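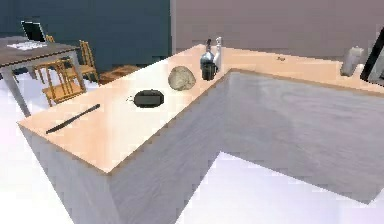 Plotstead adds small-batch line for fermented sauces

Plotstead has put a second filling line into service at its Navby site, meant for food makers who have outgrown a rented kitchen but can't yet fill a truck. The line takes runs from 500 bottles up to 3,000, in glass only. Until now the smallest order the plant would accept was 2,000.

The first customer on the line is Sodel, which makes a fermented chili sauce and a milder version with carrot. Divina Evangelista started the company selling at markets and moved to a shared kitchen in August. Her sauces are sold live, without a heat step after fermentation, and that has made it hard to find a co-packer. Most plants in the area will only run product that has been pasteurized, and several turned her down on the phone.

Plotstead handles this by keeping live products on the new line and everything else on the old one. The two lines have separate hoses, pumps and filler heads, and the cleaning records are kept apart. Bernd Nolte, the plant manager, said the yeast count in the filling room was his main worry during the trial runs. Swabs are now taken before and after every live run, and a run does not start until the previous set has been read.

Customers bring their own recipe and their own process paperwork. For acidified and fermented products, Plotstead wants a pH log for every batch, taken at the start of fermentation, at the end, and again on the day of filling. Batches without a complete log are sent back. Evangelista said her first one was, over a missing page.

Caps and bottles can be bought through the plant or supplied by the customer. Plotstead stocks two bottle sizes. Anything with a neck the filler has not run before needs a test of 30 bottles, which is charged separately. Labels are applied on site, but printing is not offered.

Finn Tiedemann handles bookings for the new line. Slots for the first quarter are mostly taken, and he suggests that makers with a seasonal product ask now for late summer. Samples for a filling trial should be sent chilled, with the recipe name and batch number on the lid.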